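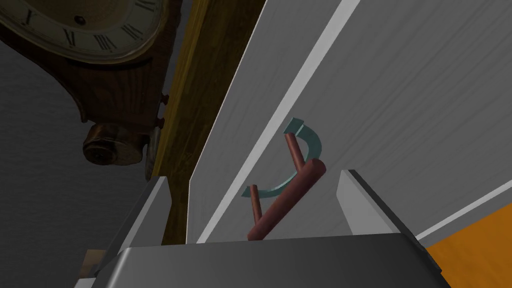
Mirko Rinaldi bought the house in Mistcombe in February and moved into it the same week, before the kitchen had a working tap. He says he would do that part differently.

"I was washing plates in the bath until the spring. You can put up with it for a while, then one morning you can't face it."

The house is the end one of a short terrace on the road out towards Clanthorpe. It had been let for years and then left empty. Rinaldi, who repairs clocks for a living and works from the back bedroom, wanted somewhere with good light and a door he could shut. The kitchen came low on his list until he had lived with it.

He had a builder's quote for the whole room and turned it down. What he did in the end was keep the old units, move the sink, and spend most of the money on the floor and the wiring.

"The cupboards were sound. They were ugly, but there was nothing wrong with them. The floor was another matter. You could feel it give when you stood at the cooker."

Under the vinyl he found two more layers of vinyl, and under those, boards that had rotted along the outside wall. A gutter had been leaking behind the downpipe. Fixing the gutter cost him an afternoon and a borrowed ladder. Replacing the joists took three weeks, and he paid a joiner from Clanthorpe to do it.

"I can cut a piece of brass to fit a clock. I can't hold up a house. I watched him and made the tea, except I had to fetch the water from upstairs."

I asked what he had spent on doing up the cupboards themselves. He had the figure written down in a notebook, along with everything else: £237, counting paint, handles, hinges and a sander he has since sold to a neighbour.

The painting went badly the first time. He cleaned the doors with washing-up liquid and thought that was enough, and within a month the paint was lifting by the cooker. He took the lot off and started again with sugar soap and a proper primer.

"Five days it took, the second go. One coat a day, and leave it alone in between. I kept wanting to touch it to see if it was dry."

He is firm about handles. He dislikes knobs, which he says are hard to grip with wet hands, and he will not have the sort of door you push to open. His mother has arthritis and stays with him at Christmas, and he asked her to try several in the shop before he bought any.

"She pulled at them all, one after another. The man was very patient. She chose in the end, and I paid."

The next job is the larder, which has a stone shelf and no light. After that he would like to take down the wall between the kitchen and the passage, though he has been told that it holds up part of the landing and he is in no hurry to find out.

He still has four boxes to unpack. They are under the stairs, marked "kitchen", and he does not know what is in them.

"Pans, I think. I've been managing with one, so I can't need them very much."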